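How to Seal a Marble Countertop

By Kekeli Aryee

Marble is a soft, slightly porous stone. Oil, coffee, wine and tomato sauce can work their way into it and leave a dark spot that is hard to get out. A sealer slows that down. It soaks into the stone and gives you more time to wipe up a spill before it becomes a stain. You can do the whole job in an afternoon with supplies from any hardware store.

A sealer will not prevent etching. Etching is the dull mark left when lemon juice, vinegar or another acid touches the surface. It is damage to the stone itself, and you fix it by polishing. If your counter already has dull rings on it, have those dealt with before you seal.

What you need

A penetrating (also called impregnating) sealer labeled for marble
A pH-neutral stone cleaner
Lint-free cotton or microfiber cloths, at least six
A soft brush or foam applicator
Painter's tape
Nitrile gloves
Denatured alcohol
A plastic scraper

Do the water test first

Some marble was sealed at the shop and doesn't need it again yet. Pour a tablespoon of water in three places: next to the sink, next to the stove, and somewhere that gets little use. Leave it for 15 minutes, then wipe it off and look at the stone.

If the spots are the same color as the area around them, your sealer is still working. Try again in a few months. If the stone has darkened, it is ready for a new coat. It's common to get a dark spot by the sink and nothing elsewhere, and in that case I still do the whole counter.

On dark stone the change can be hard to see. Turn off the overhead light and hold a flashlight low, almost level with the surface.

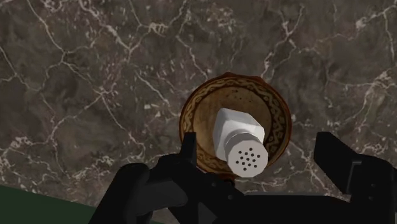

Brown marble with white and gray veins.

Light marble shows a damp spot right away, so you may not need the full 15 minutes.

Clean the counter

Clear everything off, including small appliances. Scrape up dried food with the plastic scraper, holding it nearly flat. Wash the surface with the stone cleaner, rinse with plain water and dry it with a clean cloth.

For greasy areas near the stove, put a little denatured alcohol on a cloth and wipe until the cloth comes away clean. Turn off burners and pilot lights and open a window before you do this. Do not use glass cleaner, bathroom cleaner or anything with vinegar in it.

Now let the stone dry overnight. Water left in the pores keeps the sealer out. Kwame Korletey, who taught me to do this when we both worked at Goossens, would not open a can until the next morning, even in a dry month like October.

Tape and test

Tape along the backsplash, the sink rim and any wood trim. Then try the sealer on a spot that doesn't show, such as behind the toaster. Follow the label for timing, wipe it off and wait a day. Most penetrating sealers leave no color behind, but the ones sold as "enhancing" will darken the stone for good.

Apply the sealer

Work in sections you can reach without stretching. On a long run of counter, start at one end and keep moving in the same direction.

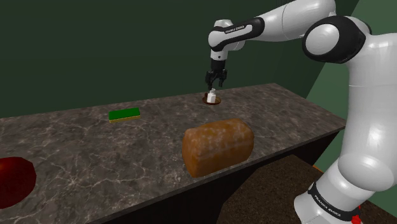

Wet the applicator and spread an even coat over the first section, overlapping your strokes a little. The stone should look wet all over, with no puddles. If a patch soaks up the sealer and goes dull within a minute or two, add more there.

Leave it for the time printed on the label. For many products that is five to 15 minutes. Don't let it dry on the surface – this is the mistake I see most often, and it leaves a sticky haze.

Wipe off everything that's left with a dry cloth, then go over it again with a second dry cloth. Change cloths as soon as one feels damp. Move on to the next section.

If the label calls for a second coat, wait as long as it says and repeat. Pull the tape while you still have gloves on.

Let it cure

Keep water off the counter for 24 hours, or longer if the can says so. Lay used cloths flat outdoors to dry before you throw them away, as some solvent-based sealers can make a wadded rag heat up.

If you find haze the next day

Put a small amount of fresh sealer on the hazy area, let it sit for a minute or two and rub hard with a dry cloth. The new sealer softens the old. Buff until the cloth slides easily.

How often to do it

Repeat the water test twice a year. A busy kitchen may need sealing every year, and a bathroom vanity can often go longer. Between coats, wipe up spills when they happen and use a cutting board for anything with lemon in it.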